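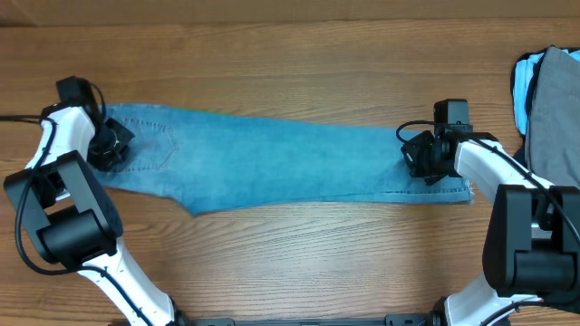 Leg panel, light-blue denim, laid out lengthwise. Back pocket at left, hem at right.

21 March 2022 - denim folding, bench notes

Back to the jeans after the towels. Goal for this round is a repeatable flat start before the first fold, so most of what follows is about getting the leg straight.

Handling points: upper corner by the back pocket at one end, slightly in from the hem at the other. Taking the hem right on its edge gives a poor hold on this pair, as the edge is lightly frayed. Inside the stitched seam is better. The seam runs parallel to the hem and makes a decent reference for squaring up.

The pocket end is still the problem. The lower edge drops into a pointed fold there and the outline comes out jagged. Camacho thinks the extra layers at the pocket carry the fold along when the leg is pulled lengthwise. Plausible, but I would like to see it on a pair with plain back panels first. Pulling harder is no fix - the leg goes taut along the top and the lower corner stays put.

Pocket stitching is a lighter blue and faint against the denim. Fine up close, weak as a landmark from farther back. Use the pocket's top edge for the angle, but allow for it sitting off square.

Order agreed with Tovar: straighten lengthwise, clear the lower corner, smooth from pocket to hem, then fold hem to pocket. Repeat 5 times per pair, shaking out between repeats. Log the corner separately from the overall result.

To do:
- borrow 2 darker pairs from Katsaros
- press half the set, leave the rest as they come
- ask Harms whether the Ibarra notes on heavy cotton cover frayed hems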